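# Handout 6: Collecting demonstrations on the tabletop arm

Course: Learning from Demonstration, lab section
Prepared by Tsung-han Hsueh, with corrections from Chia-hao Su

This handout covers how episodes are recorded, checked and written to disk. It assumes you have read the handout on teleoperation and can bring the arm up without help. Model training is covered later and is mentioned only where it affects what you record.

## 1. What one example consists of

One example is one episode. An episode holds:

- two image streams, one from the wrist camera and one from the fixed camera
- joint positions and the commanded joint targets
- the gripper opening, commanded and measured
- a task string, a station tag and the operator's initials

All streams carry timestamps from the same clock. Do not assume that the two image streams have the same number of frames. The loader matches each wrist image to the nearest fixed image and drops pairs that are too far apart. If the loader drops more than a few pairs in one episode, the episode is rejected as a whole.

The learner sees only what is in these streams. Your knowledge of where the cup was before the recording started does not reach it. This sounds obvious, but most rejected episodes from the February group failed on this point: the operator lined up the gripper by eye from the side of the table, at an angle neither camera had, and the resulting motion could not be predicted from the images.

## 2. The two views

The fixed camera gives the layout: where the objects are and where the arm is relative to them. The wrist camera gives the last few centimeters of the approach. Each is weak where the other is strong.

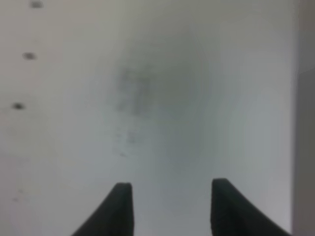
Wrist images lose most of their value when the camera is too close to a large plain surface. The object that matters leaves the view, focus goes soft, and the remaining content is shading. Such stretches still have some use. The gripper state can be read directly, as with the open, empty fingers at the bottom of the image, and a few small marks, such as the three dark spots on the left, may let a tracker estimate motion between consecutive images. Position relative to the task cannot be recovered from this view alone. If an episode contains a long stretch of this kind, the fixed stream has to carry it, so check that the fixed view is clear over the same timestamps before you accept.

Three rules follow.

1. Keep the target in at least one view for the whole episode.
2. Do not pause with the wrist close to a blank surface. The pause becomes a run of nearly identical inputs, all labeled "do not move," and the learner weighs them like any others.
3. Do not crop or delete the soft images by hand. The filter handles them. Hand edits break the timestamp matching.

## 3. The pouring task

The teapot task is the main one for this unit. It was chosen by Chin-lung Huang for the first offering of the course and has been kept so that results can be compared between years. The task string is `pour tea into cups`. Type it exactly as given. The loader groups episodes by string, and a trailing space makes a new group.

The task is broken into phases for labeling:

| Phase | Starts when | Ends when |
|---|---|---|
| approach | first commanded motion | first contact with the pot |
| grasp | first contact | gripper opening is stable |
| pour | pot begins to tilt | pot is upright again |
| place | pot begins to lower | pot rests on the table |
| retreat | gripper opens | arm is at rest |

Repeat the pour phase once per cup. Transport between cups belongs to the pour phase that follows it. Opinions differ on this — Wen-hsiung Lai assigned it to the preceding phase in an earlier version of the notes — but all current labels use the rule stated here.

Phase boundaries are marked after recording, in the Clislow viewer, never during it. Operators who press a key while driving the arm tend to slow down just before the press, and the slowdown shows up in the policy.

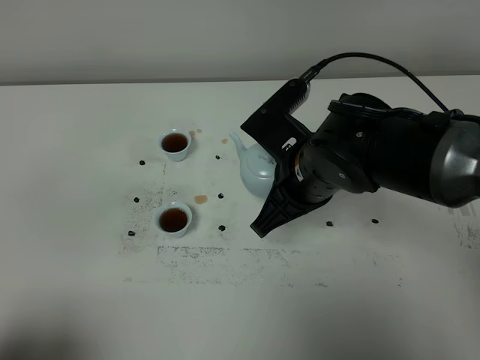 *Page last changed: 11 September 2019*

Occlusion is the main difficulty with the fixed view in this task. The arm comes in from the right and its black mechanism hides the right portion of the pot, so the contact between gripper and pot has to be judged partly from the visible side. The spout and both cups remain in view. When you mark the start of the grasp phase, step through both streams and also look at the measured gripper opening. Mark contact at the first sample where measured and commanded opening differ by more than the noise level. If the pot is touched without the gripper closing, use the first image in which the pot moves.

Fill level cannot be read reliably from a single fixed image. Dark liquid near the rim is easy to see, but a reflected highlight on the surface can be mistaken for a change in level. Do not label fill level. Label only the phases in the table.

## 4. Table state

Spilled tea and small debris on the table are recorded as part of the episode. They are handled by a tag, `table`, with one of these values:

- `clean`: no liquid and no loose debris in the fixed view
- `marked`: stains or smudges, nothing loose
- `cluttered`: droplets, puddles or loose pieces present

A single image like the one in section 3, with drops near the cups, a puddle between the lower cup and the pot, and small black pellets spread over the white top, is tagged `cluttered`. Assign the tag from the first image of the episode. If liquid reaches the table during the episode, leave the tag as it is and add `spill` to the events field.

The reason for the tag is balance. If every `clean` episode has the pot on one side and every `cluttered` episode has it on the other, the learner can use the stains to guess where the pot is. It will do well in your own test split and badly at the next station. This is the same effect as the background-color problem worked in class, and the remedy is the same: vary the two factors separately and check the cross table before you submit.

Episodes with a spill are kept. A policy trained only on clean pours has no examples of what to do afterward. They go to a separate folder so that the fraction used in training can be set on purpose.

## 5. Accept, reject, repair

Review each episode once, at normal speed, directly after recording it. Then choose one of the following.

**Accept** if the task string matches what was done, both streams run to the end, and the arm finished at rest.

**Reject** if any of these hold:

- a hand enters either view after the first commanded motion
- the arm hits a joint limit
- the operator reversed direction more than once in the approach phase
- the wrist stream freezes, even briefly

**Repair** applies only to metadata: initials, station tag, table tag. Signals are never repaired. Cheng-en Cheung's script `ilel_fix` rewrites the header and leaves the streams untouched. It keeps the old header in a side file. Do not delete the side file.

A failed pour is not by itself a reason to reject. Set `outcome` to 0 and accept it if the other conditions hold.

## 6. Quantity and spread

Each group submits 53 accepted episodes. The full set for the course, with earlier years included, stands at 300. Of your own episodes, at least five must have `outcome` 0. Do not stage failures. If you have too few, move the starting position of the pot farther from the arm and continue.

Spread matters more than count at this scale. Use the printed start-position sheet and take positions in the order listed. Operators who pick positions freely return to the same three or four, and the cross table will show it. Change operator after every six episodes. Styles differ in approach height and in speed near contact, and a set from one operator teaches that operator's habits.

A small set with good spread will still leave gaps. Plot the start positions of the pot in table coordinates, then overlay the positions where the trained policy failed. In the set from the Stultbridge station the failures lay almost entirely outside the hull of the start positions. Your report should include the same plot.

## 7. File layout

```
yip/
 group_id/
 accepted/
 spill/
 rejected/
 cross_table.csv
 notes.txt
```

Rejected episodes are submitted too. In `notes.txt`, give one line per rejected episode with the rule that was broken. Episode names are set by the recorder and must not be changed.

## Exercises

- Take one accepted episode and remove the wrist stream. Mark the grasp boundary again without looking at your first label. Report the difference in samples, then repeat with the fixed stream removed.
- Build the cross table of start position against table tag for your set. State which cells are empty and list the episodes you would record to fill them.
- Find the longest stretch in your set in which the wrist view shows no task object. Describe what the arm was doing, using the fixed stream and joint data only.

Questions on the labeling rules go to Chia-hao Su. Bring the episode name.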